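Folding stack, week whatever: the planner is not the problem

July 17, 2020

Quick one as I'm meant to be packing. Said last time I'd write up the move from Castero to Skotell and then didn't. So, notes, in no real order.

Castero is our old planner. Well, mine, mostly, so I can be rude about it. You gave it a start pose and an end pose for each arm and it went off and thought. Fine for boxes. Terrible for two arms that both want the same bit of cloth, as it planned left first, then right, and then had a little panic when the elbows met. Skotell plans the pair together. Slower per plan, far fewer restarts. I'll take it.

What I didn't expect was how much of the "planner trouble" was perception trouble wearing a hat. Spent most of February tuning joint limits. Wrong place entirely. The corner finder was handing over a grasp point that sat on a fold, so the fingers went exactly where they were told and came up with the wrong layer. Log says success. Cloth says no.

Sports tops are the worst for this. No sleeves, so the armholes look like necks and the necks look like armholes, and the trim makes a lovely strong edge that the finder adores and which means nothing at all about where the garment stops. Then there's the lettering. Big dark characters on red, more edges, more false corners. T-shirts never gave me this much greif. 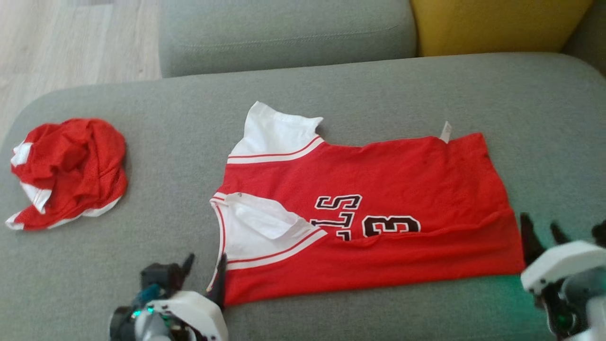 So the finder now runs in two passes. First pass gets the outline against whatever it's lying on, nothing clever, colour plus a bit of texture. Second pass only looks for corners within a thin band of that outline. Anything inside the band gets ignored — print, trim, creases, the lot. Sorry, anything inside the outline but not in the band. You know what I mean.

That broke white parts for a while. Pale cloth on a pale surface and the outline just wanders off. Bumped the texture weight up by 5 and it behaves. Not proud of the number. Will do it properly when I've got a proper test set.

Labels are still a pain. A label sticking out from a side seam looks like a tiny corner and the finder is very sure of itself. Current fix is a minimum size check, and I'm not posting the code for that one.

Other thing, timing. The camera thread and the control thread were drifting apart, by up to 400 ms on a bad run, and the arms were acting on old news. Moved the stamps to the driver, where they should of been all along. Both arms now wait for a fresh outline before they close. Feels sluggish to watch, grabs the right thing more often.

Villanueva (the log viewer, for anyone new) has a replay mode now. You scrub back and it draws the outline, the band and the chosen points over the view from the head camera. Found 3 bugs in one evening with it, two of them mine from last year. Should have built it first.

Still to do — the recovery step when a fold slips halfway, which at the minute is just "start again". And Vollodthorpe, the config tool, still eats comments when it saves. If you've written a careful note next to a gain value, copy it somewhere else before you touch anything.

Branch is up, readme is half a readme. Back in a fortnight, will answer the comments then.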